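Clustari

Clustari is a small library of ready-made form controls for QML applications. It adds date pickers, number fields with units, and a few kinds of list selector to what comes with Qt Quick Controls. It has no C++ part, so you can copy the folder into a project and import it without changing your build.

Version notes last revised June 18, 2026.

What is in the folder

The controls directory holds the components themselves, one file each. The examples directory holds a short program for every component, and each of these can be opened on its own. The translations directory holds the text used inside the date picker, which is the only control with words of its own. Anything in the scratch directory is unfinished and may change or vanish between versions.

Getting started

Copy the controls directory next to your main QML file and rename it if you like. Add an import line that points to it, then use the components by name. The import path is relative, so a project with QML files in several folders needs the matching path in each one. If you would rather install it as a proper module, there is a qmldir file in place already. Put the parent folder on your import path and import Clustari in the usual way.

Start with the example called Sumatby. It is a booking form for a made-up guest house and it uses most of the controls on one page. The form does not send anything anywhere. When you press the save button the values are printed to the console, so you can see what type each control returns.

The controls

DateField shows a date as text and opens a calendar when it is clicked. The first day of the week follows the system locale unless you set firstDay yourself. Dates outside minimum and maximum are greyed out in the calendar, but they can still be typed in, and then the valid property becomes false. It is up to the application to decide what to do about it.

UnitField takes a number and shows a unit after it. The unit is only a label and no conversion is done. If the user types the unit as well, it is removed before the number is read. Decimal commas are accepted where the locale uses them.

LongList is a drop-down for lists that are too long to scroll through. It filters as you type, after a short delay set by filterDelay. The default is 300 milliseconds. Setting it lower makes small lists feel quicker, but with long ones the typing starts to lag. I have used it with around 3,000 entries on an old laptop without trouble. For anything much bigger, do the filtering in your own model and turn the built-in one off with filterEnabled: false.

StepBar shows progress through a form with several pages. It draws up to five steps with their names. Beyond that it falls back to a plain bar and the name of the current step, as the labels no longer fit on a narrow window.

Changing the appearance

All sizes and spacings are kept in one file, Metrics.qml, which is a singleton. Change a value there and every control follows. The most useful ones are fieldHeight, labelGap and popupMargin. Colours are taken from the application palette, so a dark palette should work without any extra settings - the exception is the calendar grid, where the lines for the current week have a fixed colour. This is on the list of things to fix.

Fonts are also taken from the application. If you set a very large font, raise fieldHeight as well. The controls do not grow by themselves, because several layouts depended on the fixed height in earlier versions.
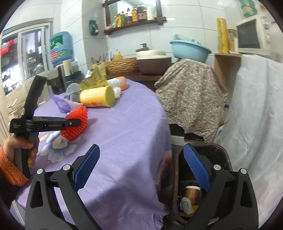
Keyboard use

Every control can be reached with the Tab key. In DateField, the arrow keys move by day and Page Up and Page Down move by month. Escape closes the calendar and puts the old date back. In LongList, Enter picks the highlighted entry and Escape clears the filter first, then closes the list on the second press.

Known problems

The calendar opens in the wrong place if the window is rotated while it is open. Close it and open it again.

UnitField loses the cursor position when the unit is changed from code while the user is typing.

The example called Pangaribuan prints a binding loop warning at start-up. It does no harm, and it comes from the example and not from the controls.

Right-to-left layouts are only partly supported. LongList is fine, StepBar still fills from the left.

Changes since the August version

The old DatePopup component has been removed. Use DateField with popupOnly: true.

The animation in StepBar now runs at 60 milliseconds per step and can be switched off.

The theme file named Prustlow has moved to the examples directory, as it was only ever used there.

Licence

MIT. The full text is in the LICENSE file. Patches are welcome, but please include a small example that shows the problem, and keep one change to one patch.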